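Gedport Robotics Laboratory, May 2019

1/ The laboratory has released a technical report on Obi, its method for teaching two-arm robots to handle thin objects.

2/ Thin rods are a hard case. They offer little surface to grip, and a pale rod on a pale table is difficult to detect. The pictures show the work at hand.
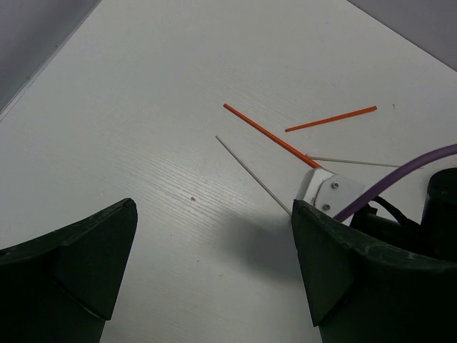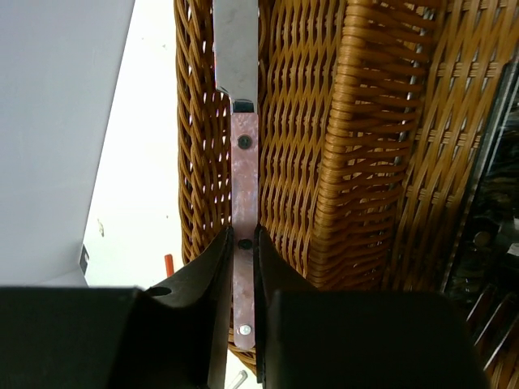
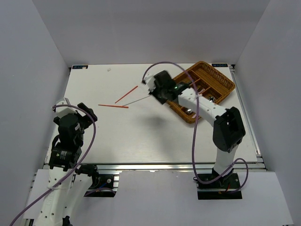 Views from the wrist cameras and the workspace camera.

3/ Obi learns from demonstrations given by human operators. The training set holds 1,000 of them, divided evenly between the Gedport and Ulcombe sites.

4/ The main change from our earlier method, Nolgate, concerns timing. Nolgate weighted every camera equally throughout a task. Obi shifts weight to the wrist views as the fingers close – the stage at which most Nolgate trials failed.

5/ In 360 test trials, failed grasps fell by nearly 30 percent compared with Nolgate. The gain was smaller when rods lay across one another.

6/ Transfers from one arm to the other did not improve. We report this result in full in section 4.

7/ The report and the trial records are available on request from the Gedport office. A second round of tests, at Ulcombe, is planned for November.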